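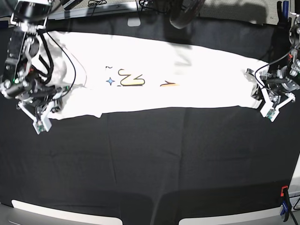 White tee with the blue star and yellow squiggle, stretched out on the black cloth.

Plitport's big T-shirt fold is back, and I'm so pleased about it I nearly rode my bike into the Lundberg Building door this morning. If you missed it last October, the idea is very simple. People bring in the T-shirts they don't wear anymore, the shirts get washed, flattened and folded, and then they go out on the shelves at Aveck, the swap shop on Chisholm Street, where you can take one home for 2 dollars.

Last October the shop took in 399 shirts, and the back shelf looked wonderful for maybe an hour. Then everyone had a good rummage (me included, sorry) and it all went to a heap. Kenneth Geddes, who runs Aveck, told me he spent more time refolding than selling. So the rules are a bit different this year, and he has capped the drop-off at 200 shirts so there's room to stack them properly.

The other big change is the fold. Last year everybody used whatever fold they grew up with, and I saw some I had never seen in my life! Now there's one house fold for everything. You lay the shirt out lengthwise, pull it straight from both ends, and smooth it from the middle out before you do anything else. Sleeves go in, then sides, then thirds. I'm a roller by nature and I've been rolling my tees since college, so I took some convincing, but a flat shirt does stack better and I'm not going to argue with Kenneth in his own shop.
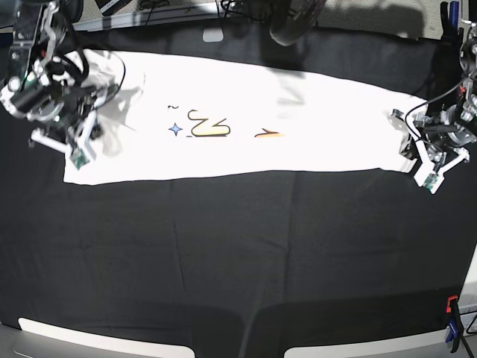 The pulling straight is where I always go wrong. I get impatient, give it one tug, and then wonder why there's a lump in the middle by the second fold. Gion Kuster, who will be showing people the house fold at the front counter, says to look at the hems before you look at anything else. If the bottom hem is wavy, go back and smooth it again. He also likes a dark cloth under white shirts so he can see the edge, and I've now put an old black tablecloth on my bed for laundry day. My husband thinks we've had a power cut every time he walks in.

Prints go face up at the end, by the way. That was a real argument last year. Half the shelf had the picture tucked inside, and you had to open up every single shirt to see if it was the plain one or the one with the pelican. So if yours has something on the front, fold it so at least a bit of the design shows. Little scattered designs are tricky, and Gion's advice is to pick whichever part is closest to the middle and let the rest disappear underneath.

What they want: clean cotton tees in any size, kids' ones very much included. Long sleeves are fine. Small holes are fine too if you put a safety pin next to them so they can go in the mending basket. What they don't want is anything with paint on it, anything still damp, or anything from the gym that has given up smelling like a person could wear it (Kenneth's words were stronger).
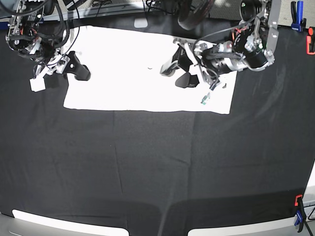 Lint is the other thing. White cotton picks up every hair and thread in the house, and I have a dog, so I'm a repeat offender. There will be a lint roller at the counter, but please give your shirts a quick once-over at home, both sides, and check the seam under the arms while you're there.

Drop-off opens on August 18, 2026 at Aveck, and it stays open until the shelf is full. Use the side door, the one by the bike rack, and put your bag on the long bench. No need to fold anything first unless you want the practice. I brought mine folded last year to show off and they all got shaken out again in front of me, so I'll be bringing a plain old bag of laundry this time.

If you'd like to learn the fold, Gion has room for 29 people, and you can put your name down on the sheet by the register. It's free, and you get to keep whichever shirt you practice on. I'm already down for it. I'm hoping for something with stripes, but I'll take the pelican if it comes back.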